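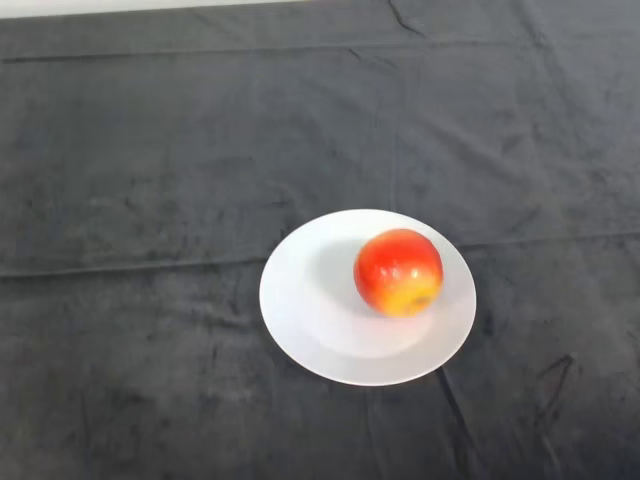 Page 28

Keeping the Scorebook at a High School Basketball Game

The home scorebook is the official record of the contest. Schools in the Bamgate district are asked to have one trained scorer at the table for every varsity and junior varsity game. The steps that follow apply to both levels.

Before the game

Arrive 30 minutes before tip-off. Enter the names and numbers of both teams, in numerical order, from the rosters supplied by the coaches. Starters must be marked in the book at least ten minutes before the scheduled start. Ask each coach to check the page.

Print all entries in dark ink. Names such as Aslow and Yeom should be written in full, with a first initial where two players share a last name.

During the game

1. Record each field goal beside the player's number as a 2 or a 3.
2. Draw an open circle for each free throw awarded. Fill it in if the attempt is made.
3. Cross off one point in the running score for every point made, using a slash for a field goal and a filled dot for a free throw.
4. Mark personal fouls P1 through P5. Notify the nearest official at once when a player reaches the fifth.
5. Enter technical fouls with a T and add them to the team total for the half.
6. Write down the period and clock time of every timeout.

Compare the running score with the scoreboard at each dead ball. If the two differ, sound the horn at the next dead ball and inform the referee.

After the game

Total each player's line and confirm that the sum matches the running score. The referee approves the final score before leaving the floor. Send a copy of the page to Shirley Stockdale at the Trorby athletic office, Room 189, or call extension 1018. Books for games played in January that have not been turned in should be sent to the same office.

Form 830, revised 28/02/2024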